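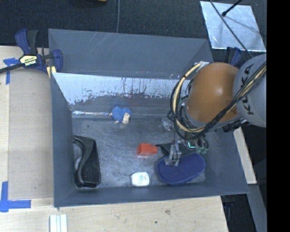

Brastau adds low-odor floor coating for food plants and cold stores

March 14, 2025 — Brastau has added a new two-part floor coating, Seketti, to its line for food processing plants, commercial kitchens and cold stores. The coating will ship from May.

Seketti is a water-based epoxy made for concrete floors that are washed down every day. It goes on in 2 coats with a roller and can be walked on after 9 hours at normal room temperature. The company recommends waiting longer before forklifts or pallet trucks are allowed back on the floor.

"Plant managers kept telling us the same thing. They can close a room overnight, but they can't close it for a week," said Wanting Qin, product manager at Brastau. "We worked on the drying time first and the color range second."

The coating was tried out over the winter at Dretero, a maker of frozen dough, where it was laid in a packing hall and two corridors. Maintenance lead Peiyu Zou said the crew did the work between shifts.

"The smell was low enough that we kept the next room running," Zou said. "We had to patch a few spots by the drains — the old concrete there was in poor shape — and the patches blended in fine."

Seketti comes in 15 standard colors, in a smooth or a non-slip finish. The non-slip version uses a fine mineral grit that is scattered over the first coat while it is still wet. A matching primer for old or oily concrete is sold separately.

A kit of Seketti in any standard color has a list price of $195. Orders will be handled by Brastau and by its distributor, Peng. Data sheets, color cards and sample panels can be requested from the Brastau sales office.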